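Evley Legal Center Files Complaint Over Unrecorded Detentions at Bremon Holding Facility

Submission asks prosecutors to open an investigation into 39 cases and to secure custody records before the retention period ends

EVLEY, September – The Evley Legal Center has filed a criminal complaint with the Bremon regional prosecutor's office concerning the detention of 39 people at the Negussie Street holding facility. The complaint alleges unlawful deprivation of liberty, falsification of official records and denial of access to counsel. It names the facility's command staff by position and asks the prosecutor to establish the identity of the officers on duty during each of the detentions listed.

The submission consists of a main brief and 15 annexes, with a total of 1,695 pages. The annexes contain signed statements, medical certificates, telephone records supplied by family members, and copies of the custody log entries that were released to defense lawyers after earlier court orders. Personal details of the complainants have been placed in a sealed annex under the witness protection provisions of the procedural code.

Background to the complaint

The regional custody rules require that every person brought to a holding facility be entered in the custody log on arrival. The entry must state the time, the legal ground for detention and the name of the officer responsible. A lawyer must be notified within 3 hours of that entry. The notification period therefore depends entirely on the time written in the log.

According to the complaint, the people concerned were held in interview rooms or corridors before any entry was made. In each case the log gives an arrival time later than the one supported by other evidence, such as a stamped medical form or a call placed from the facility's own telephone line. The brief argues that the delay had the effect of moving the start of the notification period, and that questioning took place in the interval without a lawyer present.

The center does not allege that every late entry was deliberate. It asks the prosecutor to determine which entries were altered or postponed on instruction, and by whom. The brief notes that handwriting comparison and examination of the original bound volumes would be needed for this purpose, as the copies released to the defense do not show corrections clearly.

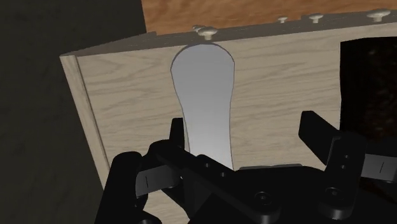
Legal grounds

The complaint is based on three sets of provisions. The first is the article of the criminal code covering unlawful deprivation of liberty by a public official, which carries a higher penalty where the act is committed against more than one person. The second is the article on falsification of an official document. The third is the general duty of public officials to allow a detained person to contact a lawyer, breach of which is treated as abuse of office.

The brief also addresses the question of limitation. The facility's operator has previously taken the position that complaints about custody conditions must be lodged within the short period set for administrative appeals. The center submits that this period does not apply to criminal conduct, and cites the wording of the code on offenses by officials in support – the limitation period for those offenses runs from the date on which the conduct ends.

"The custody log is the document on which every later time limit rests," said Sille Kvaran, head of litigation at the Evley Legal Center. "If the first entry is wrong, the court that reviews the detention is working from a wrong starting point. We are asking the prosecutor to examine the original volumes and to compare them with the other records made on the same premises."

Preservation request

Together with the complaint, the center has filed a separate request for the preservation of evidence. It covers the bound custody logs, the electronic door records, the duty rosters and the recordings from corridor cameras. Under the facility's published retention schedule, door records and recordings may be deleted when the storage period expires unless a prosecutor or court orders otherwise.

The request asks that the original media be transferred to the prosecutor's evidence store and that a list of the transferred items be made available to counsel. It further asks for written confirmation of any material that has already been deleted, with the date of deletion and the name of the person who authorized it.

Handling of documents

Statements were taken by lawyers from the center in the presence of an interpreter where required. Each statement was read back to the person who gave it before signature. The documents were indexed using Filta, the center's case management system, which assigns a reference number to every page and keeps a record of each change to the index. A copy of the index has been supplied to the prosecutor – the sealed annex is listed there by reference number only.

Next steps

The prosecutor's office must first decide whether to open a formal investigation. If it declines, the complainants may appeal the decision to the Bremon regional court. The center has requested that all complainants be granted victim status, which would give their lawyers access to the investigation file and the right to propose the hearing of witnesses.

Detention review proceedings already pending before the regional court are separate from the complaint and will continue. In those proceedings, defense counsel have been provided with the annexes relevant to their own clients.

About the Evley Legal Center

The Evley Legal Center provides legal representation in cases involving detention, access to counsel and the conduct of public officials. It does not charge fees to the people it represents.

Media contact

Press Office, Evley Legal Center. Requests for interviews with Sille Kvaran should be submitted in writing. The public version of the brief, without the sealed annex, is available from the press office on request.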